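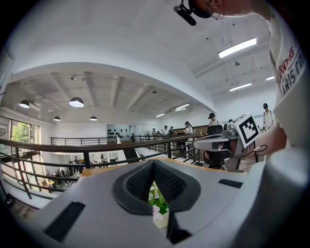 Hand-held grippers on the mezzanine. The second unit carries its marker at the top right.

Rimodero software meeting, minutes
Mar 1, 2022

Present: Brunello Vitale (chair), Loredana Cocco (minutes), planning group, perception group, two from tooling.
Apologies: Rostell integration.

Minutes of the previous meeting were accepted with one correction. Item 3 should read "pose log," not "post log."

1. Marker tracking
Perception reported on the pose estimate for the hand-held units. The estimate is stable when the marker faces the view squarely and gets noisy at steep angles, where it sometimes flips between two solutions. The current filter drops the flipped poses but leaves gaps in the track. Loredana asked how long the gaps are. The longest one in the last batch was four frames. Planning can work with that if the gaps are flagged in the output. At present they are filled by interpolation and look the same as measured poses.
Agreed: add a flag field to each pose. Interpolated poses stay in the file.
Action: perception.

2. Lens model
The wide lens bends straight lines heavily toward the edges, and the ceiling lights and the railing on the mezzanine show it well. The calibration tool still uses the older model with too few terms. Brunello would like to switch to the fisheye model before any more recordings are processed. Tooling pointed out that old recordings would then have to be run again, and that the Rollatham server is full. There was some discussion of whether to delete the intermediate files. No decision on deletion. The switch itself was agreed.
Action: tooling to change the default and list which recordings need a new run.

3. Time alignment
Gripper width and video are still stamped by separate clocks. Loredana has a script that lines them up by matching a few quick open and close movements at the start of each take. It fails if the operator forgets the movements, and three takes in the last batch could not be aligned. Planning asked for a shared clock. Brunello said this depends on the Rizzi driver update and he does not have a date for it.
Agreed: keep the script for now. The recording tool will show a prompt and refuse to save a take without the movements.
Action: Loredana.

4. Planner
The replay planner now rejects tracks that go outside the arm's reach. It gives no message when it does so, and two people lost an afternoon to this. An error text with the time of the first bad pose was requested. The joint speed limit is also still hard-coded and should move to the config file.
Action: planning.

5. Background motion
Recordings made on the mezzanine often have people walking or standing behind the work. Perception wants a mask for this before feature matching. Planning thinks the matching copes well enough with the railing and ceiling in view. To be tested on existing takes, masked and unmasked.
Action: perception, results to the list.

6. Any other business
The nightly build has been failing on the log viewer tests. Tooling will pin the older plotting library.
Room booking for August is open. Requests to Loredana by email.

Next meeting: same time, date to be sent by Brunello.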